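4 采集规范中的耗材条款：可执行性与证据

4.1 问题的提出

近两年，手持夹爪采集示教数据的做法从少数实验室扩散到外包团队，各类操作规范随之出现。本节讨论的四份内部文件分别来自Testolden、Surent、Liang和Jalell四个项目，名称均沿用项目自定的叫法。四份文件篇幅差别很大，短的不足两页，长的附有术语表和修订记录，但在一件事上意见出奇地一致：都要求夹爪指端“保持良好状态”。什么叫良好，四份文件都没有给出可以检验的定义。

我们对这类措辞持保留态度。一条规定如果不能让两个互不相识的操作员得出相同判断，它在规范里的作用就接近于免责声明。Surent的文件写得最详细，规定“发现明显磨损应及时更换”，可“明显”和“及时”都留给现场解释。Liang的文件改用“不影响抓取”作为标准，看似落到了结果上，问题却更大：抓取成功与否取决于物体、握姿和操作员的熟练程度，衬垫已经缺了一角，熟练的人照样能把杯子拿起来。由此得到的数据会被标为合格，而指端几何与后来部署时所用的新夹爪并不一致。

支持者通常会说，策略网络对这种差异有足够的鲁棒性，不必计较。这一说法也许成立，但我们在四个项目的文档里都没有找到相应的对照实验。把未经检验的假设当作放宽规范的理由，顺序上是颠倒的。

4.2 抽查方法

为了看清条款在现场被如何执行，我们从四个项目已入库的片段中抽取了236段，由两名评审独立查看腕部视角画面，判断指端状态是否符合该项目自己的文件。评审事先不知道片段的采集日期，也不知道对方的结论。抽样截止于2023年3月11日，之后入库或重新标注的片段不计。

评审只看画面能够支持的内容。衬垫是否松动、紧固件是否拧到位，从单帧里看不出来，因此不作判断；边缘起毛、缺损、残料外露则可以直接辨认。我们没有要求评审打分，只要求写明依据的是画面中的哪一处，以及引用了规范的哪一条。这个要求比预想的麻烦。评审常常能指出问题所在，却找不到可以引用的条文，或者找到两条互相抵触的条文。

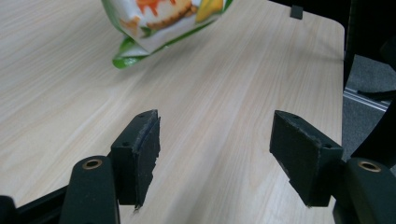
图3 腕部视角下的两侧指端与操作台面。

条款的颗粒度是分歧的主要来源。多数文件把左右两指当作一个部件来登记，检查表上只有一个勾选框，操作员勾了就算完成。可是两侧的损耗未必同步，形态也未必相同。图3中，左指的衬垫略有起毛，下端挂着一小条撕裂的泡沫或橡胶，右指则是上缘有磨损和擦痕。按Liang的标准，这副夹爪可以继续用；按Surent的标准，两名评审给出了不同结论，一人认为残料外露已属明显磨损，另一人认为衬垫主体尚在。Testolden的文件对擦痕只字未提，Jalell的文件提到了擦痕，却放在“外观清洁”一章，似乎擦一擦就能解决。同一画面在四份文件下有四种处理方式，这很难说是规范在起作用。

4.3 更换周期能否代替状态判断

一种常见的替代办法是按次数更换。Jalell规定每完成100段采集更换一次衬垫，优点是不需要现场判断，缺点是段与段之间的负荷相差太远。叠毛巾和拧瓶盖对衬垫的消耗不是一回事，把它们计入同一个计数器，得到的只是一个便于审计的数字。我们询问过这个周期的来历，得到的答复是沿用上一版文件，上一版文件则没有说明来历。

我们并不主张取消周期更换。它至少保证了耗材会被更换，这已经好过只写“及时”二字。但周期应当是上限，在上限之内仍要允许、并且要求操作员依据状态提前停用。目前只有Testolden写入了提前停用的程序，而该程序需要填写单独的申请，由采集负责人批准后才能领取新件。在按段计酬的团队里，这样的流程会鼓励什么行为，不难推想。该项目九月的修订稿把申请改为事后登记，方向是对的，我们尚未看到执行情况。

4.4 画面留证的限度

四份文件中有三份要求在每批采集开始时录一段“自检画面”，理由是腕部相机本来就对着指端，留证几乎没有成本。这个理由我们部分同意。指端外侧与衬垫下缘在腕部视角中往往可见，确实能为事后追查提供线索。但自检画面的用途容易被夸大。其一，相机只看得到朝向它的面，接触面在许多姿态下不可见，而接触面恰恰最要紧。其二，深色指端在深色背景下对比度低，细小缺损容易漏过，浅色台面会好一些，可是没有一份文件对自检时的背景作出要求。其三，画面录了不等于有人看。Surent的存档中有2,026段自检画面，我们没有找到任何一条由查看这些画面而触发的更换记录。存档只说明录像存在，至于检查是否发生，无从证明。

还有一种意见认为，可以训练分类器自动判断指端状态，从而绕开人的主观性。我们认为现在谈这个为时过早。训练需要标签，标签需要标准，标准正是目前缺少的东西。在两名评审尚且不能达成一致的条件下，分类器学到的只会是其中某一位的习惯，外加一个看起来很精确的置信度。

4.5 建议的最低条款

基于以上观察，我们建议把耗材部分压缩为少数几条可以核对的规定，其余写入培训材料，不必占用规范篇幅。

（1）左右指端分别编号、分别登记，不得共用一个检查项。

（2）停用条件以可见特征表述：衬垫边缘撕裂、残料悬挂、接触面露底，出现任意一项即停用该指。单纯的表面擦痕只登记，不停用，除非擦痕延伸至接触面。

（3）自检画面须包含张开与闭合两种姿态，并在浅色、无图案的背景前拍摄。

（4）每批自检画面由采集者以外的人查看并留下结论；没有结论的批次在入库时标为“未检”，不得默认为合格。

（5）更换记录与片段编号关联，使下游用户能够按耗材状态筛选数据。

第（2）条的门槛是我们根据抽查经验拟定的，没有性能数据支撑，在这一点上它并不比被批评的条款高明多少。区别在于它可以被推翻：如果后续实验表明残料悬挂对策略训练没有影响，删去该项即可，已登记的片段仍可追溯。“保持良好状态”则既无法证实，也无法推翻。

第（4）条预计会遇到最大阻力，因为它增加人力。Liang项目在意见反馈中提出可改为抽检，我们不反对抽检本身，但抽检比例须事先写定，抽中的批次不得由采集者自行替换。反馈中未见对此的答复。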